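How to log a film for a city-on-screen essay

Quick version, because the seminar draft is due and half of you asked the same thing in office hours. You need the film, a way to pause it, and a spreadsheet. That's it.

First watch: no notes. Seriously. Just sit through it. Phone in the other room.

Second watch: open the sheet. Make columns for timecode, place, inside or outside, who's in the shot, sound. Add a row every time the location changes. A feature usually gives you 50 rows or more, less if it's one of those apartment dramas. Don't write full sentences in the cells -- "bus stop, night, traffic loud" is plenty.

Real place vs. story place gets its own column. In the Droker film the story is set in Sendurville but the market was shot in Furkthorpe, and teh essay falls apart if you mix those up. Check the end credits for location thanks. Check local papers too.

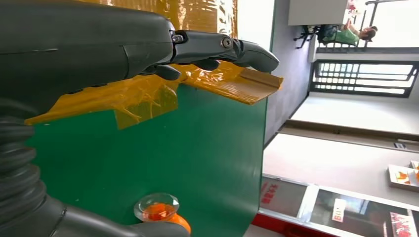
Words: Reshma Pillay
Edits: Trefor Bevan

Next, sort the sheet by place. Look for the spots that keep coming back. Pick 2 and drop the rest, even the good ones. You have 8 pages, not a book.

For each one, ask who gets to walk there and who only drives through. Whether we ever see it in daylight. Does the sound match what's on screen or was it put on top? Cozma's early shorts are great practice for this, lots of street noise over empty stairwells.

Stills -- grab them now, while you have the timecodes open. Put the timecode in the file name. Going back for them at 2 a.m. is misery.

Then write. Start with a shot, not with theory. Reading goes in once you've said what the camera does, and keep plot summary to a paragraph at most. If a sentence would fit any film about any city, cut it.

Cite the version you watched, festival cuts run diferent lengths and your timecodes won't line up with mine. Sheet goes in as an appendix, messy is fine.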